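Progress report 2: trial of the Vadix cell planning package
Prepared for: Skarham operations group
Prepared by: Annapurna Pai
Period covered: March

1. Where we are

We are halfway through the paid trial. The question you asked me in the kickoff meeting was whether the Vadix package can tell us, before we buy an arm, whether the small-block job at the Dristow site is worth automating. My answer for now is that it can tell us some of it, and that the sales material claims more than I have been able to confirm.

The package is a simulator plus a library of ready-made stations. We are using the one with a single arm, a vise, a parts tray and a pegged board. Setup took us most of the first week. The quick start guide says an afternoon. Most of the lost time went on license keys, and I have asked for those days to be added back to the trial. No reply yet.
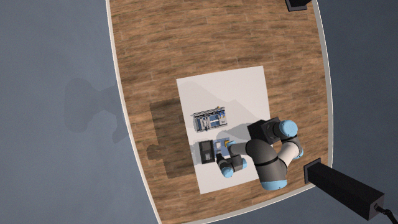
The layout tools are decent. Moving a part and rerunning a job takes a few minutes, and Hirvonen's people, who will have to bolt down whatever we end up buying, found two reach problems that we would otherwise have met on the shop floor. I would count that as the one clear gain so far. I would also point out that a careful drawing might have found the same two problems for much less money.

2. Runs completed

We planned 500 runs by the end of this period and finished 328. The shortfall is mostly crashes during overnight batches. When a batch stops, the package keeps the finished runs but does not say which settings the next one was using, so we have been restarting from the last set we could be sure of.

Of the 328, we threw out 36 because a block started the run overlapping a peg. Vadix support calls this a rounding matter. Their suggested fix is to raise every block slightly and let it drop into place, which changes the start position we were trying to test. I have left those runs out of everything below and would like you to know that the automatic report on the dashboard leaves them in.
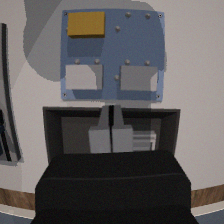
Figure 1. Block board and parts bin, with the gripper fingers over the bin.

3. What the results do and don't show

The success rate on the dashboard looks good. I don't think we should quote it. A run is marked as passed when the center of the block ends up inside a square on the board, and that square is larger than our own tolerance. I have asked for a tighter setting. We were told it is "on the roadmap," with no month given.

Grip force is a bigger worry. Simulated blocks hold still once the fingers close. Ours come off the saw with oil on them. There is a friction slider, but no guidance on what value matches an oily part, and two people here picked very different numbers and both got clean results. That makes me doubt the slider is doing much. 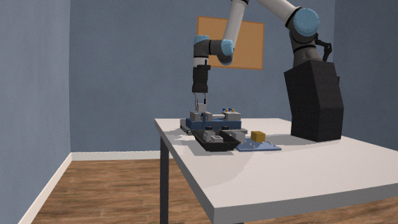 Figure 2. Simulated station with the gripper above the vise.

Cycle times are also on the generous side. The arm speeds in the library are the catalog maximums, and Hirvonen's advice is that nobody runs at those with people walking by. We will repeat the timing at reduced speed.

4. Next period

Run 200 more jobs at reduced speed, scored by our own script and not the dashboard.
Measure grip on real oily blocks with the hand gauge at Dristow and compare.
Get a written answer from Vadix on the overlap fault.

5. Decision needed from you

Vadix is offering a discount if we sign for the full year before the trial ends. I recommend we let that offer lapse. If the grip measurements come out anywhere near the simulated ones I will say so in the next report, and we can talk about price then.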